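Grirklow Stores
Bench, bin and shelving inspection
Sorting room and Hirose room, August round

Filled in at the morning walk-round, started 7.40, before the first deliveries came down. Items marked OK need nothing further. Items marked ACTION have a line in the list at the end. Items marked WATCH are carried over to the next round and looked at again.

The form is the same as last time except that the old question about the trolley wheels has been split in two, and the fire door question has moved up to the front.

Section 1. Getting in and out

1.1 Doors open fully and close on their own
OK. The sorting room door is slow over the last few inches but it does latch.

1.2 Fire door clear on both sides
ACTION. Clear inside. Outside there was a stack of flattened cartons leaning against the wall, close enough to slide across the door if knocked. Moved during the inspection. They were there last round as well, so please find them a permanent spot.

1.3 Walkways marked and clear
OK in the sorting room. In the Hirose room the floor tape has lifted by the sink and is starting to curl. Trimmed for now. WATCH.

1.4 Floor dry, no loose mats
OK. The mat by the back step has been replaced with the heavier one.

1.5 Lighting works and reaches the benches
ACTION. One tube flickers over the far end of the shelving. All the benches are well lit. Report the tube together with the one in the corridor so that it is a single call-out.

1.6 Emergency light test
OK. Came on, stayed on.

Section 2. Benches

2.1 Tops level and steady
OK. Pushed each one from the front and from the end. The short bench rocks very slightly and has a folded card under one foot. Card is not a repair, see action list.

2.2 Edges free of splinters and broken corners
WATCH. The wooden tops are sound but the front edge of the long bench is beginning to roughen where totes get dragged over it. Run a gloved hand along it each week. If the glove catches, sand it and tell the office.

2.3 Tops clean
OK. Wiped with Virnik the evening before. Do not put Virnik on bare wood and leave it. Wipe on, wipe off, dry cloth after. Two of the older tops have pale rings from bottles that were left standing.

2.4 Nothing stored on benches overnight that should be on a shelf
ACTION. Tape guns, a box of labels and somebody's mug. The mug has gone to the kitchen.

2.5 Load on benches within limit
OK. The plate on the long bench reads 300 kg evenly spread and there was nowhere near that on it. The limit assumes the load is spread. It does not mean a heavy carton can be put down at one end.

2.6 Knives and cutters retracted and in the holder
OK. One holder has lost its screw at the bottom and swings. Added to the list.

Section 3. Sorting bins

This is the section that usually gets hurried, so please take each bin in turn and look inside it properly. The bins are from Wundent. The part number for a replacement sorting bin is 2652 in the office catalogue (printed there as 2,652, which the online search will not accept, so leave the comma out when ordering).

3.1 Walls upright, rims not cracked
OK. Go round the rim with a finger as well as looking. Cracks start at the corners and are hard to see on grey.

3.2 Bin sits flat on the bench
OK. No rocking on any of them.

3.3 Bin set back from the front edge of the bench
OK. A hand's width is enough.

3.4 Rear compartment empty at the start of the shift
OK. It gets used as a place to drop things "for a minute" and then forgotten about. Slips of paper are the usual find. None this time.

3.5 Sloping panel in sound condition
WATCH. The bin on the wooden top has a dark worn patch low down in the middle of the sloping panel, with small flecks higher up. Wear of this kind is not a reason to take a bin out of use. Flaking is. Rub the patch with a white cloth. If bits come off on the cloth, take the bin out and tag it. Rubbed during the inspection and the cloth picked up dirt only. Outline of the patch to be drawn on the bin card so that we can tell next time whether it has grown.

3.6 Floor of the main compartment
OK, but dull and smudged and due a wash. Light marks can stay. Anything deep enough to catch a fingernail goes on the card.

3.7 Marks on the walls
Small dark mark on the back wall of the rear compartment. No crack felt behind it. OK.

3.8 Contents suitable for an open bin
OK. Nothing open, nothing without a lid, nothing with a blade. The glossy black container lying against the wall at the left-hand end was lifted out, checked for splits and put back. Containers can lie on their side in the bin if the closure is sound. If in doubt stand them in a tray. 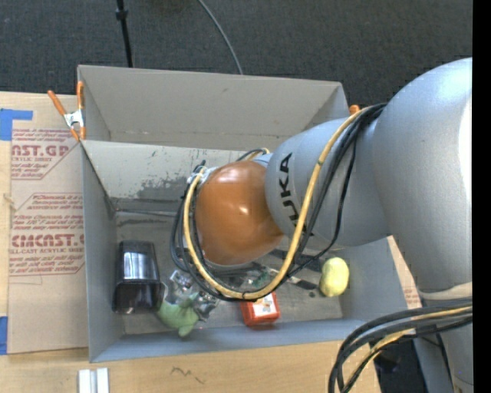
3.9 Contents not piled above the rim
OK. If you have to press things down to see over them, empty the bin.

3.10 Bin cards present and up to date
ACTION. Two cards missing. One was found under the long bench, the other has not turned up. Write a new one and copy the dates from the office sheet.

3.11 Spare bins stored nested and off the floor
OK. They are on the bottom shelf. Check between them before you pull one out, as a loose label wedged between two bins makes them stick and then come apart all at once.

Section 4. Shelving

4.1 Uprights straight, no dents below knee height
WATCH. Old dent on the second bay, measured last time and no bigger now.

4.2 Shelf pins all in place
OK. Pulled on each shelf from underneath.

4.3 Heavy stock low, light stock high
ACTION. The rolls of wrap have crept back up to the top shelf in the Hirose room. They are awkward to get down and they belong on the second shelf from the bottom, where there is room.

4.4 Shelves fixed to the wall where required
OK.

4.5 Step stool present and in good order
OK. Rubber feet are all on. The stool had been taken to the kitchen again and had to be fetched.

4.6 Labels on shelves match what is on them
Mostly. The shelf marked "returns, small" has been holding padded envelopes for some time. Change either the label or the envelopes.

Section 5. Trolleys and totes

5.1 Wheels turn freely
OK. The squeak on the blue trolley is only a squeak.

5.2 Brakes hold
ACTION. The brake on the flatbed goes down but the trolley still creeps when pushed. It is not to be used on the ramp until this is seen to. Tag tied on.

5.3 Totes free of sharp edges
OK. Three put out for recycling, handles split.

5.4 Totes stacked no higher than shoulder height
OK on the day.

Section 6. Cleaning things and first aid

6.1 Virnik bottles labelled
OK. The spray bottle on the sink had a handwritten label that was coming off. Rewritten and taped over.

6.2 Gloves in the usual sizes
ACTION. No mediums left. Plenty of extra large, which hardly anyone takes. Order mediums and leave the large alone.

6.3 First aid box sealed and in date
OK. The eye wash runs out before the others, so look at that one first.

6.4 Accident book in its place
OK. No entries since the last round.

6.5 Bins for waste emptied
OK. Cardboard is separate. Tape left on cartons is fine, polystyrene is not.

General comments

The rooms are in fair order. The same few things come back each time, namely cartons by the fire door, wrap on the top shelf and small items left on the benches overnight. It takes roughly ten minutes at the end of the day to deal with all of them.

Washing the sorting bins has slipped. They should be emptied, washed with warm water and a soft brush, rinsed and dried before being put back. Do not use the scouring pads on the sloping panels. The pads take the surface off and the worn bit then gets bigger every time it is cleaned. A cloth and some patience will do for most smudges, and what will not shift can stay.

When a bin is out being washed, wipe the bench beneath it as well. Grit gets trapped under the base and marks the wood.

Action list

1.2 Find a permanent place for flat cartons, away from the fire door.
1.5 Report flickering tube over shelving, and corridor tube.
2.1 Adjust or replace foot on short bench. Take the card out.
2.4 Clear benches at close.
2.6 New screw for knife holder.
3.5 Draw outline of worn patch on bin card.
3.6 Wash sorting bins.
3.10 Replace missing bin card.
4.3 Move wrap rolls down.
4.6 Sort out the "returns, small" shelf.
5.2 Repair flatbed brake. Leave the tag on until done.
6.2 Order medium gloves.

Carried over to next round: floor tape by sink, front edge of long bench, dent on second bay, sloping panel.

Copy to the folder behind the sorting room door. Old sheets can be thrown away after the next round has been filled in, apart from any with an open action on them.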